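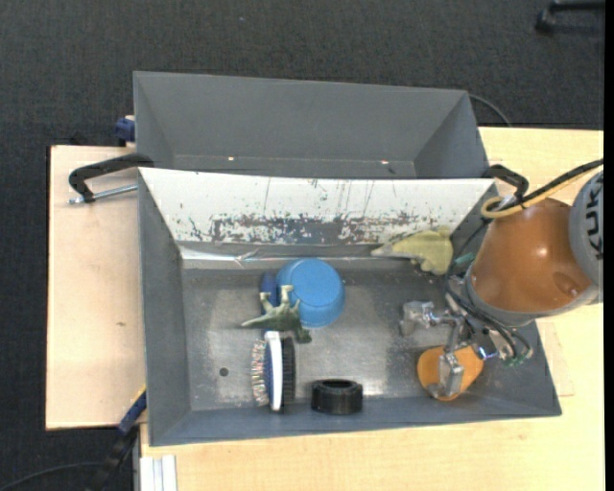
Route 19: what the district isn't saying

The Karkville Transit District wants to drop 188 stops' worth of timetable detail and replace it with a promise. Under the plan going to the board this July, Route 19 would stop running on a printed schedule and move to what the district calls "headway-based service." Buses would show up every so many minutes. How many minutes depends on which page you read.

The summary says riders on the Mihăilă Avenue stretch will see "frequent all-day service." The table in the back only gives a target for weekday rush hours. Evenings are marked "to be determined," and Sundays aren't in it. I called the planning office on Wednesday to ask whether that was a misprint and was told the table is a draft.

The numbers behind the plan come from Nemico, the consultant hired last year. Its report leans on boardings at the Kivura transfer center, where people change buses anyway. Of course it looks busy. The outer end of the line, past the old county hospital, was surveyed on 2 mornings, both during school vacation. Make of that what you like.

Vasilică Ursu has ridden the 19 to work for most of his adult life and spoke at the last meeting. "They say I won't need a schedule," he told the board. "I have a connection to make. I need a schedule." He got a polite thank-you and no answer.

Some of the plan is fine. The turn at Depot Street has slowed the bus down ever since the route was laid out in 1963, and straightening it is overdue. But the district could do that tomorrow without touching the timetable, and it's fair to ask why the two are being sold together.

Written comments are open until the board votes. If you send one, ask for the evening and Sunday figures by stop — and ask what happens if the target is missed. The draft has a page on how on-time performance will be measured. It doesn't have one on what riders get when it falls short.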